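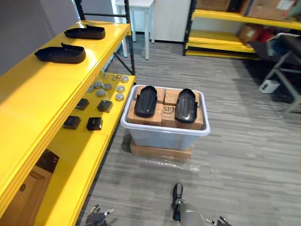
*Yellow shelves on a black frame, with metal discs on the second one down.*

# The joy of a proper shelf

I bought my first decent shelving unit at 34, which feels late. Before that I was a pile person. Piles by the bed, piles on the stairs, one pile in the bath that had to be moved every time I wanted a wash. Then I moved into a flat in Undorstead with a box room just big enough to stand in, and something in me snapped (in a nice way!).

I started, as you do, by reading far too much about it. There are people online who will argue for days over whether a shelf should be deep or shallow. I've come down firmly on the shallow side. Anything deep turns into a cave, and I once found a jar of chutney at the back of mine that had moved house with me twice.

My unit is a Tronder, the tall one, and it cost me £233 including delivery on a Tuesday morning when I was supposed to be working. I winced at that for a week. The cheaper one was a Pliser, and my sister has had hers for years without complaint, but the shelves are fixed and I wanted to move mine up and down. I've moved them exactly 2 times. Still, I like knowing I could.

Putting it up took me most of an afternoon and a whole packet of ginger nuts. The instructions were drawings only, and on page 2 there was a little man with a tick next to him and another little man with a cross, and as far as I could tell they were doing the same thing. I built the bottom half upside down, took it apart, had a cup of tea and built it upside down again.

But oh, the filling of it! I gave paint a shelf to itself, then tools, then all the things that don't belong with other things – picture hooks, bike lights, the spare key for a door I no longer own. The Hsiao hardware shop at the end of my road sells clear tubs with clip lids, and I went back so often that they started putting the lids on for me at the till.

Some rules I've picked up, for what they're worth. Heavy stuff goes low. Anything you use every week goes at eye level, even if it's ugly. Labels are lovely but write them in pencil, as your idea of what counts as "misc" will change by the spring. And leave one shelf with nothing on it for as long as you can bear. Mine lasted until January, when I was given a bread maker.

The box room is now my favourite place in the flat. I go in for a screwdriver and come out twenty minutes later having lined up all the tape. Friends who come round get the tour whether they want it or not, and one of them has since ordered her own. She's gone for the deep shelves, and I've sent her a torch.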